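I got rid of 18 bags of stuff before the move to Sulwood, and I still own too many sweatshirts. How does that happen? I'm one person with one torso!

The plan was to start in July, one closet at a time, very calm, with iced coffee. What I did was ignore it until the lease was signed and then panic-sort everything in 7 evenings (with the radio up way too loud). Books went first, and I was brutal. Kitchen stuff was easy too, because who needs three melon ballers. Clothes, though... clothes are where I fall apart. Every shirt has a story and I will tell it to you whether you asked or not. 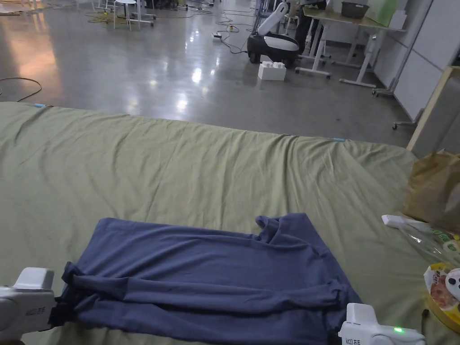 Vija Petrauskas wrote in after my last post to say she only keeps what she'd pack for a two-week trip, plus one nice coat, and she hasn't missed a thing. Two weeks! I tried it on paper and my list came to 15 tops before I'd even gotten to pajamas, so I may be planning a different kind of trip than she is.

What did help was putting a box by the front door and letting things sit in it for a few days. If I went digging for something, it got to stay. I dug out one gray cardigan and a scarf and that was it, the rest went to the thrift store on my way to work.

The new bedroom is smaller and the closet has one rod and a shelf I can't reach without a chair, so most of my folding and sorting is going to happen on the bed from now on.

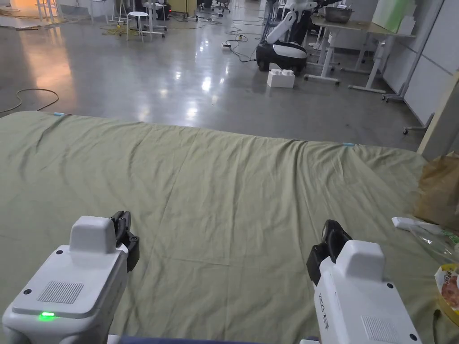
*Green sheet, wide bed.*

Next up is the paperwork drawer, and I'm already dreading it. There's a warranty in there for a toaster I gave away two apartments ago.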